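Bought the Gronier touring paddle in August, the 230 cm one, and have put 50 miles on it since, mostly the slow water below Ditudstead and two windy trips out on the lake. Quick notes while I remember, typing on my lunch break so forgive the mess.

**Weight.** Light enough. My old Vetari was a club by comparison. Shoulders noticed on day one.

**Ferrule.** Best part. Snaps together clean, no wobble, no rattle. Feather angle adjusts with one lever and you can work it with cold hands. Rinse it after sand though. I didnt, once, and had to sit on the bank twisting and swearing till it let go.

**Blades.** Mid size, a bit of flex. Fine for touring. If you sprint or play in rapids get something stiffer. Quiet going in, very little flutter unless you really yank on it.
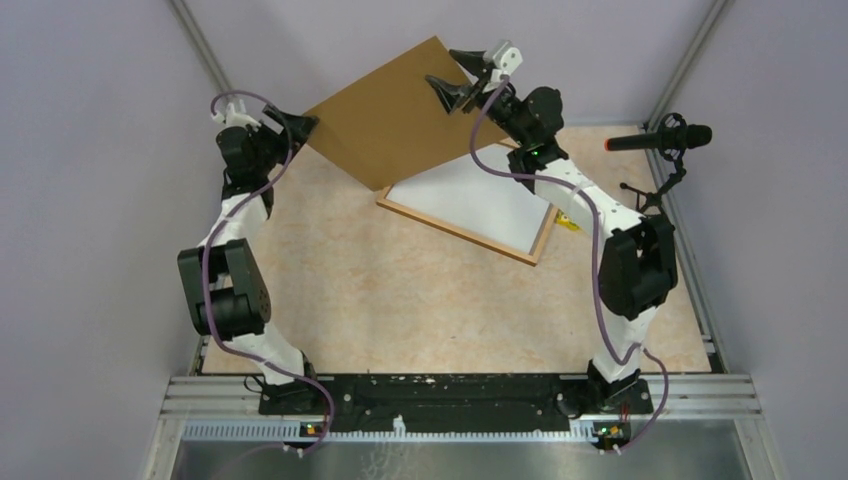

*Whiteboard and brown cardboard between the two arms.*

**Drip rings.** Junk. Slide around all day. Wet lap by mile two. Swapped them for the Ajayi ones, 20 bucks the pair which stings, but they stay put and I've quit thinking about them.

**Shaft.** Oval on the right hand side, round on the left. Took one outing to get used to. Lefties should ask before ordering. No blisters so far, and I don't wear gloves.

**Durability.** Pushed off rocks more than I should of. Scuffs on both tips, nothing deep. One chip near the edge from the boat ramp, my own fault, sanded it and moved on.

Sizing: I'm average height in a fairly wide boat and 230 is right. Narrow boat, go shorter. The chart on the box is hard to read and puts everybody a size too long imo.

Shipping was slow. Said Tuesday, came the week after. Box had a hole in it, paddle was fine. No bag included, at this price there should be one.

Would I buy it again? Yes, on sale. Full price I'd look at the Vetari carbon first, only had that one out for an hour but liked it alot.

Four stars. Lost one for the drip rings and the missing bag.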